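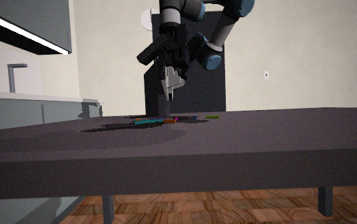

Lok-yiu Mak used to tell her evening class that a town begins on the day somebody agrees to sell bread to a stranger, and I have never found a better way into this chapter, though I have tried a good many over the years.

Chapter 4: Market Towns

We shall spend most of our time in Rerkcombe, a small place of roughly 3,000 people, with a square that slopes so badly that the fruit sellers still wedge their stalls with bricks. Its market is held on a Sunday, which upset the clergy a great deal, and you will meet their letters later on (do read them, they are wonderfully cross!).

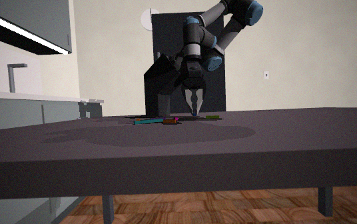 Figure 4.2 A table, with a pale wall behind.

Before we get to the letters, though, I should like you to think about distance. A farmer's wife with two baskets of eggs could walk only so far and be home by dark, and so the old markets sit about a morning's walk apart. Bruromham, over the hill, grew up in just this way, and the quarrel between the two towns over tolls takes up the first half of the chapter.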